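Show It by Hand First

2018-01-16
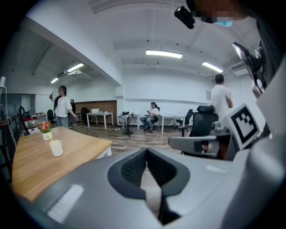 Should a person teaching a robot a household task hold the gripper or drive the arm from across the room? Hold the gripper, at least for the first few hundred tries.

I have done both. In November, at Pilthorpe, we recorded 300 demonstrations of one job, putting a mug back on a table, with a hand-held gripper. We kept 261. Then we did the same job by remote control on the Jesero arm and kept 149 before we ran out of days. The remote sessions were slower and the people doing them got tired sooner. Their motions were worse too. They stopped halfway, corrected, stopped again. A policy trained on that learns to hesitate.

The usual complaint about the hand-held tool is that a person can reach in ways the arm can't. It's a fair complaint, and it cost us some of the 39 we threw out. But you can give people a rule about it. Keep your elbow low, don't twist past a quarter turn, and move a little slower than feels natural. Our 5 operators had it down after a morning. Learning to drive the arm well took them most of a week.

Remote control still has its place. If the task depends on how hard the arm presses, or on where its joints run out, you want the real machine in the loop. Parsons does its drawer work that way and I wouldn't argue with it.

What I would argue with is buying the remote rig first -- the Nosach setup we priced would have used up the year's budget -- and then looking for a task to fit it. Start with the cheap tool. Move to the arm when you can name the thing the tool is missing.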